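Gripper fault on the flower cell: what we found and what changes

From the Damgaard lab newsletter, June 2022

The two-arm cell in the Bedonmont building was down for 19 days this spring after the left gripper stopped reporting its position partway through a run. No one was hurt. One vase was broken and a set of gripper fingers had to be replaced.

The cell had been running the Stiltden flower arranging task, in which the arms pick artificial stems and place them in a vase. The left gripper closed on a stem and the controller kept showing it as open. The software then sent the close command again and raised the current limit each time, as it was written to do. By the time Bo-ram Nam hit the stop, the motor housing was too warm to touch and the arm had dragged the vase into the rail.

At first we suspected the motor. Zurketti, who supplied the arms, sent a replacement, and the fault came back on the second day. Nisreen Matar then went through the logs and found 48 short dropouts on the gripper's data line, nearly all of them with the wrist turned well past its usual range. A cable tie near the elbow had been pulled too tight. When the wrist rolled, the cable had no slack and the connector backed out a little.

Both arms have been rewired with more slack at each joint. The retry routine now gives up after two attempts and holds position until someone clears it. We also set a lower current limit for the grippers, so heavier objects will need a separate profile. Ask Nisreen before you change it.

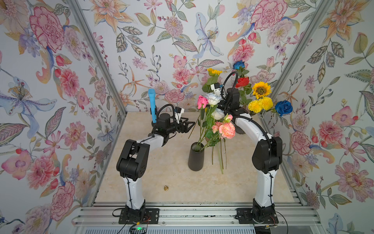 3 min read

The cell is back on bouquet work with artificial roses and sunflowers, and both wrist cameras are in use again. Since the repair it has logged 2,593 grasps without a dropout. We are still not running it unattended.

If you book time on the cell, check the cables at the elbow and wrist before you power up, and move each wrist slowly through its full range once. Keep loose items off the rail. If a gripper reading looks wrong, press the stop and leave the arm where it is. Two earlier faults were probably the same problem, but the arms were reset before anyone looked at the connector.

The full report is in the shared folder under Cell Faults. Bo-ram is collecting notes on similar trouble with the older arms and plans to have the cable guide rewritten by October.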